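A folding fan ought to be left open where people can see it. Most of the ones I know live shut in a drawer, and a shut fan is a stick.

My aunt in Arnside kept hers on a side table for over 40 years, next to the mail and the pens. The folds wore a little. She read the writing on it every morning. 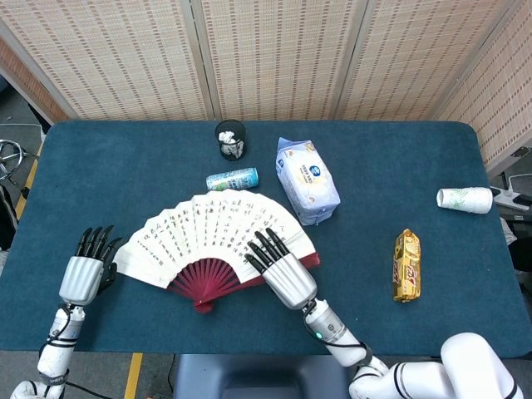 Paper gets damaged, I know. Collectors will tell you to box it — and for a rare piece they may be right. An ordinary fan with calligraphy on it was made to be opened, and I would accept a few creases for that.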